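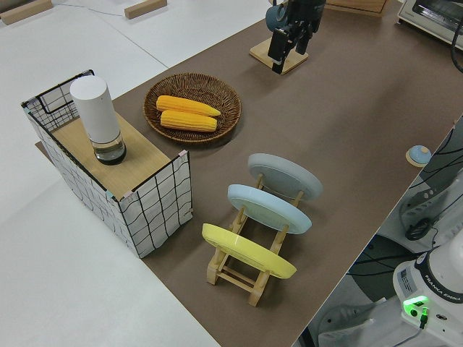
What are we logging for the Pirnesia reunion episode?
Every claim a cast member makes about who was still together at filming, with the time it was said and whether the Worno recap agrees.

November, 9:40 am

Second pass through the reunion. First pass was a mess, my timecodes came from the streaming cut and the sheet uses the broadcast cut. The streaming cut drops the cold open, so everything after it sits 22 seconds early. Fixed in the sheet for parts one and two. Part three still has the old times, don't quote from it.

Log is at 643 lines now. Most of that is crosstalk from the couch segment where the final couples argue about the Clanditz trip. I kept crosstalk as one line per speaker even when the sentence never gets finished. If we merge them later we lose who interrupted whom, and the recap gets that wrong twice.

Status of the couples as stated on air:
Winner and runner-up both say single.
Lake house couple say engaged, no ring shown, no date given.
The two who left in week 4 say "seeing where it goes." Logged as unclear.

Worno has the lake house couple as split. Their source is a deleted post, and the only copy I found is a repost with the date missing. Leaving our entry as "engaged (on air)" and putting the Worno line in the notes column.

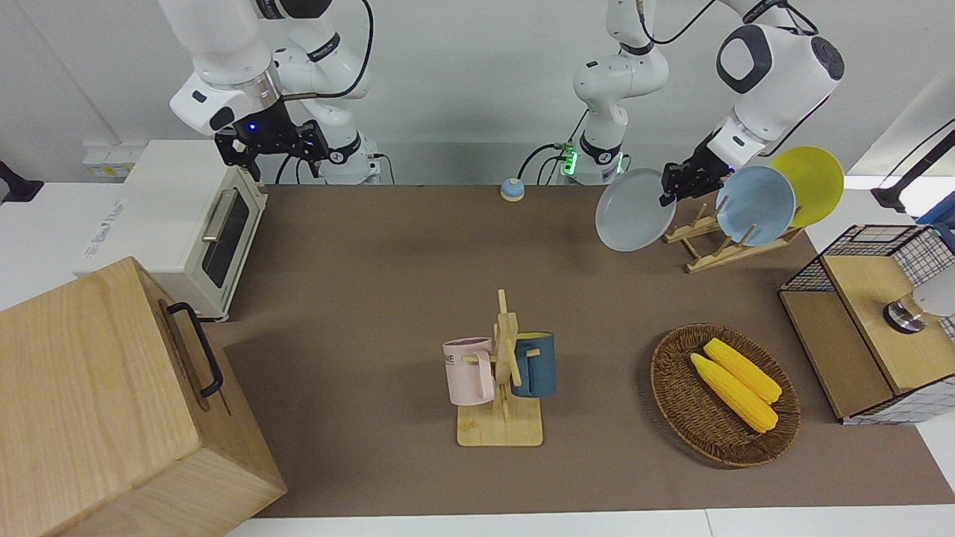 The harder one is the winner. In part one the breakup is said to have happened before the Clanditz trip, in part two it is after. Played both back several times and I hear the same words each time. Could be editing, the jacket changes between the two answers. Logged both with a cross reference and did not pick one.

2:15 pm

Checked Vrabec captions against my own transcript for part two. They disagree in 9 places. Most are names, one matters: captions have "we were never together" and the audio is "we were never together there." Used the audio. Added a flag column for lines where captions and audio differ.

Still to do:
fix part three times
relabel the host's questions, currently mixed in with cast lines
find the preview clip where the host mentions next season's lead, it isn't in either cut I have

Sheet is saved as reunion log, second pass. The older one stays in the folder until part three is done.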